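5.3 Socket Approach and Lever Contact

This section describes how to configure the Larker motion controller for work at the processor socket. It applies to the wrist camera view and the two-finger gripper profile. Complete Section 5.2 (Hand-Eye Calibration) before proceeding. All settings are stored in the active task profile and may be changed only by a user with the Engineer role.

CAUTION: Socket contacts bend under very light loads. Do not enable contact motion until a force limit has been entered and saved.

1. Open the Perception panel and select Board Registration. Load the template that matches the board under the camera.

2. Select at least three anchor features. Printed logos, mounting holes and expansion slots are preferred. Small capacitors look alike from most angles and should be left out of the template. On the Dell board used in this guide, the large white logo and the round mounting holes near the socket serve well.

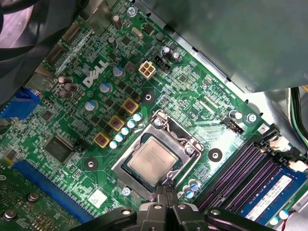 3. Select Register. The overlay must follow the outline of the socket on all four sides. If it is offset or rotated, clear the result, move the wrist to a second viewpoint and register again.

4. Open the Planning panel and set the approach frame to Socket Center. The planner aligns the approach axis with the board normal, not with the camera axis.

5. Add keep-out volumes for the memory slots, any installed modules and all cable bundles. Overhanging parts of the case must be entered by hand - the planner does not infer them from the board template.

Note: Keep-out volumes are checked against the full gripper model, including the finger linkages. A plan that clears the fingertips may still be rejected at the linkages.

6. Set the controller to Guarded Move and enter the force limit given on the task sheet. Set the control rate to 1000 Hz. Lower rates delay the stop response and are not supported in this mode.

7. Run the approach in Step mode and confirm each waypoint. Glare from overhead lighting can hide part of the board from the registration check. Where this occurs, reduce the exposure value or mask the affected area in the Perception panel. 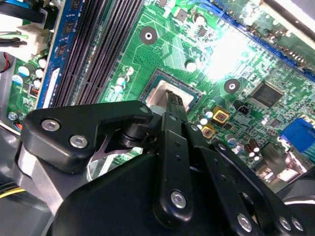

If the registration check fails during the approach, the controller holds position and reports code 2642. Do not clear the code by restarting the task. Retract along the approach axis, return to step 3 and register the board again. Repeated failures usually point to an outdated calibration file.

8. For tasks that involve the retention lever, change the target from Socket Center to Lever Edge. Confirm that the planned fingertip positions lie beside the lever before permitting contact.
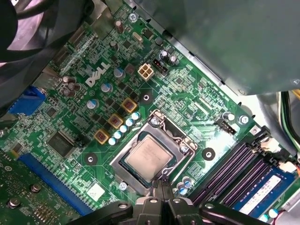 Figure 5-3. Wrist camera view with the fingertips near the retention lever.

9. Save the profile and export the log. Logs are kept for 42 task runs, after which the oldest is overwritten.

Profile changes for this station are approved by Engelbert Grabner, Veltel Controls.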